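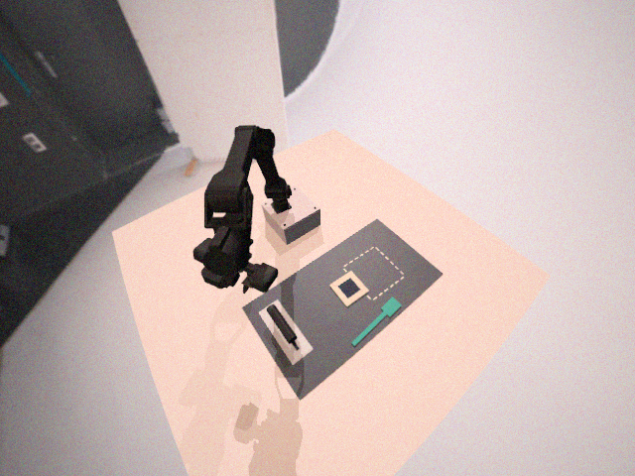

Prullmont bench cell: setup and upkeep notes

Maintainer: Przemysław Kalinowski
Scene files and checks: Gordon Fehr
Last revised: 3/4/21

Scope

These notes cover the simulated version of the Prullmont cell: one arm on a box pedestal, one tabletop, one mat and the loose parts that go on it. They do not cover the policy code or the Darmont logging tools, which have their own README.

Layout

The pedestal stands behind the long edge of the mat. The mat is the reference for everything else. If the pedestal is moved, re-enter the base offset in cell.cfg before loading any saved pose; the old poses will load without a warning and will be wrong.

Parts in the default layout:

tray_white: narrow tray, placed across the left end of the mat
driver_black: screwdriver-type tool, starts on the tray
frame_cream: square frame with a dark navy center
tool_teal: handle with a small square head, near the front edge of the mat
outline: dashed rectangle, part of the mat texture, no collision body

The cream frame overlaps the left side of the outline at reset. The overlap is set in the layout file and should be left alone, as the Polden comparison runs use the same start state.

Setup

1. Load the cell with the arm parked and the gripper empty.
2. Let physics settle for 100 steps before reading any part pose.
3. Run check_base. It compares the pedestal top plate with the mat corner and stops on a mismatch of more than 10 mm.
4. Move to the left hover pose. The jaws should be clear of the table and beside the tray end of the mat.
5. Step through the joint limits one joint at a time. Do not run the full sweep with parts loaded.

Rendering

Grain and soft edges on distant shapes are on by default. Turn both off for calibration renders. Arm shadows fall over the mat and the tray in the standard light setup, so a color threshold tuned with shadows off will not carry over. Use seed 3163 when comparing renders between machines.

Known problems

After a hard reset the gripper fingers can load slightly out of step. Open and close once to clear it.

The tray was given too little friction in the February build and drifted during settling. Fixed in layout 17. Older layouts were not patched.

The wrist collision mesh is coarser than the visual mesh. Contacts near the jaw base are reported early.

Changes

Send layout changes to Gordon Fehr with a before and after render from the same view. Changes to arm limits or the base offset go to Przemysław Kalinowski and need a new check_base log. The Ó Néill mirror is updated by hand and may be one layout behind.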